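The Woman Who Wants You to Mend the Handle

Tamsin Gallagher has repaired bags for a living long enough to have opinions about yours 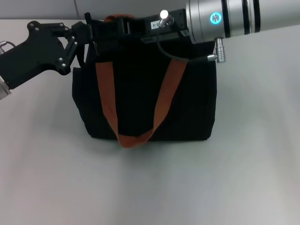 Tamsin Gallagher does not say hello to a bag's owner first. She says hello to the bag. When I arrive at her shop in Mestham, up a flight of stairs that discourages the casual customer, she takes the satchel off my shoulder before I have finished giving my name, turns it upside down and sighs through her nose. "You carry it on the left," she says. "And you put your keys in the front pocket, and you shouldn't." Both are true. She trained as an upholsterer, drifted into saddlery, and drifted out again when she found that she didn't much like horses. What she did like was straps. A black fabric tote with a rust-orange webbing handle, the sort of thing people carry to the market and never think about, can keep her talking for the length of a cup of tea. "The cloth is fine, the cloth is nearly always fine," she says. "Everything that's going to happen to that bag is going to happen where the strap meets it."

The tea, I should say, is terrible. She makes it in a jug.

Gallagher charges by the job and refuses to quote over the phone, a policy that has cost her customers and, she says, improved the ones she kept. Her busiest month is August, when people take down the luggage they put away broken the year before and discover that it has not healed. "They're always surprised," she says. "They look at me as if I'd been round and done it."

I ask what she would do if someone gave her a pile of money. She would buy a second machine, she says, and then sit and look at it. The one she has is older than she is and came out of a closed workshop in Herivham, where it had been used for sail covers. It will go through almost anything, including, on one occasion she prefers not to describe at length, the side of her thumb. She had been sewing a buckle onto a dog harness and talking at the same time. She has not stopped talking while she sews. She has stopped taking dog harnesses.

There is a theory of bags, and Gallagher has most of it. A bag, she maintains, is a handle with some storage attached. People shop for the storage. They open the zippers and admire the lining and ask whether a laptop will fit, and then they go home and hang the whole weight of their lives from a few inches of stitching they never looked at. "Nobody has ever come up those stairs with a worn-out pocket," she says. I point out that I have a worn-out pocket. She looks at it. "That's the keys," she says.

Her test for a new bag is simple and makes her unwelcome in stores. She takes hold of the handle, puts her other hand flat inside the bag, and pushes. If the seam opens up so that she can see daylight between the stitches, she puts it back. If it holds, she looks at how the strap has been sewn down. A box with a cross through it is good. A single line straight across is "a perforation, like a stamp." She has been asked to leave 2 shops for this, one of them twice.

The mending itself is less dramatic than the talk. For a torn strap she unpicks the old thread, lays a patch of something tough behind the hole, and sews through all of it, going wider than the damage. The patch is what people skip when they try it at home. They sew the strap back into the same tired cloth, proudly, and arrive a month later with a bigger hole. She doesn't mind home repairs, she says, and then spends several minutes minding them. Glue comes up. So do staples. A man once brought her a briefcase handle held on with dental floss, and she left the floss in, out of respect, and sewed over it.

She runs a class now, one evening a month, at the urging of her friend Aarti Mishra, who does the books and had noticed what was in them. The class is full until spring. Mishra, who comes in while we are talking and accepts a cup of the tea without visible distress, says the attraction is partly the sewing and partly being told off. "People pay for it," she says. "I've seen the figures." The best student so far is Vivek Sandhu, a retired bus driver who had never threaded a needle and now repairs the bags of everybody on his street, whether or not they have asked.

"He's taking my work," Gallagher says. She seems pleased. "His corners are better than mine, too – don't put that in."

I ask what she carries herself. There is a pause, the first of the afternoon. She goes into the back and returns with a plastic grocery sack, the thin kind, knotted at one side where the handle has given way. It contains a sandwich and a library book. She has 200 bags on the shelves behind her, left for repair or never collected, and she walks home with that.

"It's only a sandwich," she says.

My satchel was ready the following week. The strap had been sewn down in a box with a cross through it, the front pocket had been mended, and then, I noticed when I tried to put my keys in, it had been stitched neatly shut. I called to ask about this. She told me there was a hook inside, on the right, and that I would get used to it. The repair was reasonable. The pocket was free.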